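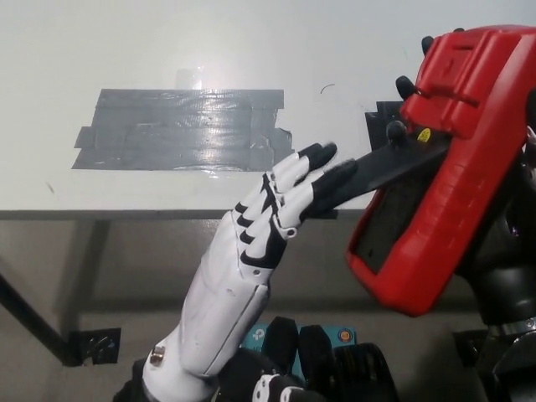 Turidik households to get free wiring checks before winter

Homeowners and tenants in Turidik can book a free check of their household wiring from next month, under a program the shire council approved at its May meeting.

The checks will be offered first to houses built before the town's power supply was upgraded, most of them in the streets between the railway line and the river. The council has a list of 206 eligible addresses and will send a letter to each one. People who think their house should be on the list but do not get a letter can ring the council office.

A licensed electrician will look at the switchboard, test the safety switches and check a sample of power points and light fittings. Each visit should take less than two hours. The householder will get a written report on the spot, with any faults sorted into those that need fixing straight away and those that can wait.

The council said the work was prompted by a run of electrical faults last winter, when the fire brigade was called to three houses in the older part of town. There were no injuries, but one family in Moradi Street was out of their home for most of August while the kitchen ceiling and roof space were repaired.

Many of the older houses still have ceramic fuses, and some have no safety switches at all. Rental properties are already required to have them, but owner-occupied houses that have not changed hands for a long time can slip through. The council report noted that a number of homes had been extended over the years with new circuits run off the original board.

Winter is the hardest time of year on old wiring. Portable heaters, electric blankets and clothes dryers all tend to be running on the same evenings, often from power boards plugged into a single outlet in the lounge room. The report recommended that residents plug heaters directly into the wall and throw out any lead that has gone stiff, cracked or discoloured near the plug.

The electrical work will be done by Bamell, a contractor based in Honon, which won the job after a tender earlier this year. Two electricians will be in Turidik on weekdays between 8 am and 4 pm. Evening visits will not be available in the first round, but tenants and shift workers can nominate another adult to be home in their place.

Tenants do not need their landlord's permission for a check. A copy of the report will go to the landlord or the managing agent if the tenant agrees. Repairs to a rented house remain the owner's responsibility.

Owner-occupiers will have to pay for their own repairs, although pensioners and health care card holders can apply for help from a small hardship fund. The fund will cover the cost of a safety switch and its installation. Larger jobs, such as replacing a whole switchboard, are outside the program, and the council said it would look at those again once it knew how many were needed.

Some councillors asked whether the program should also take in houses on the edge of town and farms along the Honon road, where sheds and pumps are often on the same supply as the house. The council decided to leave rural properties for a second round, depending on how much of the budget is left by September.

Residents are being reminded not to open their switchboards or try any testing themselves. Anyone who gets a tingle from a tap, an appliance or a metal fitting should keep away from it, warn others in the house and ring the power company's emergency line straight away. Lights that dim when the kettle goes on, a burning smell near a power point or a fuse that keeps blowing should be looked at by an electrician and should not wait for a council appointment.

Electricians on the program will carry photo identification and will only come to a house with a booking. They will not ask for payment or try to sell any product at the door. The council asked people to report anyone who turns up unannounced offering a wiring check.

The program is open to everyone on the list regardless of income. Turidik has a population of 2,710, and the council expects the first round to be finished before the school holidays in spring.

Bookings can be made at the council's front counter, by phone or by returning the slip at the bottom of the letter. The library will have printed copies of the safety advice at the front desk.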